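Cillstead Town Forum > News & Current Affairs > Citizenship, courts and borders

Thread: The Alero passport ruling - did anyone read past the headline?

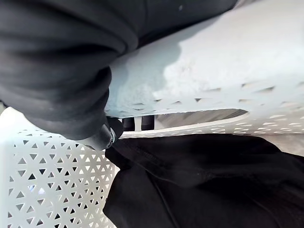

Black fabric and a white laundry basket.

Posted by rheydari, Friday, December 22, 2023
So the tribunal says the government can't take away Mrs. Alero's passport while her appeal is running, and my feed has decided this means either the end of the nation or the birth of justice. I read the ruling. It's 62 pages long and 51 of them are about whether a letter was sent to the right address.
Short version for people with jobs: she moved abroad with her husband, he got mixed up with some very unpleasant people, she says she left him, the ministry says she left him late. In September they wrote to tell her she was no longer a citizen. They wrote to an apartment she hadn't lived in for 3 years. The tribunal was not impressed.
I'd like to talk about the ruling and not about what she wore on the courthouse steps, if such a thing is possible on this board.

Reply from Sorensen_St_Ingrid
It is not possible on this board, but good luck.
My problem is that "wrong address" is a lousy reason to win. If the ministry had a case, it should be heard. If it didn't, say so. Now she's a citizen on account of a mailbox.

Reply from rheydari
She's a citizen on account of being one. The mailbox is how they failed to change that.

Reply from Sorensen_St_Ingrid
Cute. You know what I mean.

Reply from yeoh_s
I'm with Ingrid, halfway. I don't much care for the woman and I thought the TV interview was a put-on from start to finish. New haircut, soft lighting, lots of looking out of windows. But I got a parking fine sent to my old place once and had to pay double for not answering it, and I was hopping mad over forty bucks. Scale that up to your whole country.

Reply from kk_nightshift
Sugeng, the haircut is doing a lot of work in your post for something you don't care about.

Reply from yeoh_s
It was a very noticeable haircut.

Reply from kk_nightshift
I read the Nornik Courier piece so you don't have to: 700 words, four of them "appeal," and the rest were sunglasses. Men come back from these places and get a paragraph. She gets a fashion supplement.
Also, rheydari, you left out that two of the judges said the ministry can start over with a proper notice. That's on the second-to-last page. So this isn't finished at all, and everybody celebrating or weeping has jumped the gun.

Reply from rheydari
Fair, I should have put that in. I did read it. I was tired by then.

Reply from Sorensen_St_Ingrid
So they send the same letter to the correct address and we do it all again next year, on my taxes. Wonderful.
And I'll say the unpopular thing. She was a grown woman when she got on that plane. I have some sympathy for teenagers. I have less for somebody who had a mortgage and a dental plan.

Reply from araba_q
Long-time reader, rarely post. I do translation for immigration cases (not this one) and the address business is less silly than it sounds. If you never get the notice, the clock on your appeal runs out while you know nothing about it. I've sat across from people who learned what had been decided from an airline desk. Whatever she did or didn't do, that's a bad way to find out.
Ingrid, on the grown woman point, I don't disagree. A court can look at that. It just has to be a court, with her in the room or on a bad video link.

Reply from Sorensen_St_Ingrid
I could live with that. I'd want the ministry people in the room too, explaining who looked up the address.

Reply from yeoh_s
Does anybody know if the dissent is online? The link on the Courier site goes to a recipe.

Reply from araba_q
Tribunal website, under Decisions, then you have to click the "summary" tab, which is not the summary. The dissent is the last file. It's better written than the ruling, though I think it's wrong.

Reply from yeoh_s
Got it, thanks. The recipe was for lentils, by the way. Bookmarked both.

Reply from kk_nightshift
Mods, can we change the thread title? People are already coming in from the front page to post about the sunglasses.

Reply from rheydari
I asked. They said after the holidays.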